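Sports and the Media, Handout 3: How a Fight Card Is Sold on Television

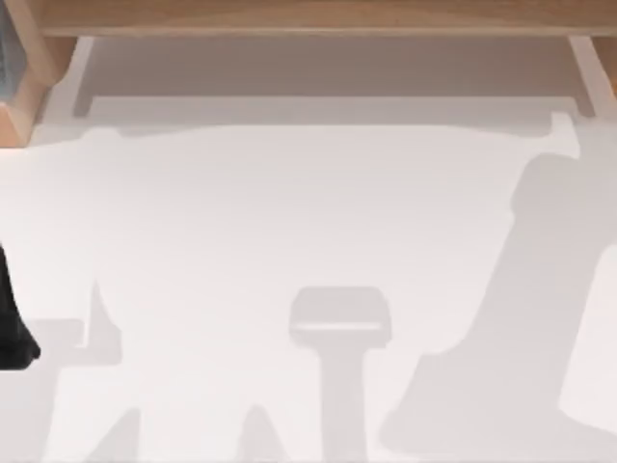
In the last lecture we looked at how newspapers write about a sport they do not like. Today we continue with the business side. Please read these notes before the seminar and bring your questions.

1. Who pays for the event

A small combat sports promotion has normally two incomes: tickets and broadcast. In our case study the promoter Kobzar rents a hall with 1000 seats. The broadcaster Lustent pays a fixed fee and receives the right to show the main card. The early bouts are streamed free of charge.

Notice that the fixed fee does not depend on the number of viewers. So the risk of a weak audience stays with Lustent, and the risk of an empty hall stays with Kobzar. Students often mix these two in the exam.

2. The sponsor

Brosine is the sponsor of the cage. The contract says that its logo must be visible on screen for 120 seconds in every hour of the broadcast. Who measures it? In this contract it is a third company, Ulteck, and both sides must accept its report. If the time is too short, part of the money goes back.

A sponsor of this kind usually asks also for a conduct clause. It lets the sponsor leave if a fighter or the promoter damages its name. The wording is very important here. "Damage" without a definition has caused long disputes.

3. Rounds and commercial breaks

The rest between rounds is one minute. This is short for a commercial block, so the long blocks are placed between bouts. A bout that ends early leaves a hole in the schedule, and the producer fills it with interviews or with an older fight. For this reason the director prepares reserve material before the evening starts.

For the seminar

Write 200 words on this question: should the broadcaster have a say in the order of the bouts? Use at least one argument from the January reading. Send the text by Sun 23 March. Late work is accepted only with a note from the office.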